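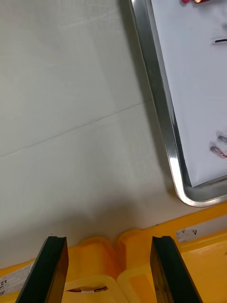 Won't it just drop things again? One of our first customers asked us that, and fair enough - she had read our fault report before she had met any of us!

We are Dranberg, a small workshop in Calen, and we teach robots to sort small parts and short bits of wire into bins. Our sorting cell is called Draltumov, and in July it let us down badly. A worn cable gave the gripper a false reading, so it believed it was holding parts when its fingers were shut on thin air. It logged 1,049 good picks, and 136 of them never happened. We stopped the cell for 12 days and loved (nearly) every minute of finding out why!

Now the gripper checks its hold twice on each pick, and three misses in a row stop the arm. We publish all our faults, the embarrassing ones too. Our sister site at Ojeda runs the same checks, and visitors are welcome at both.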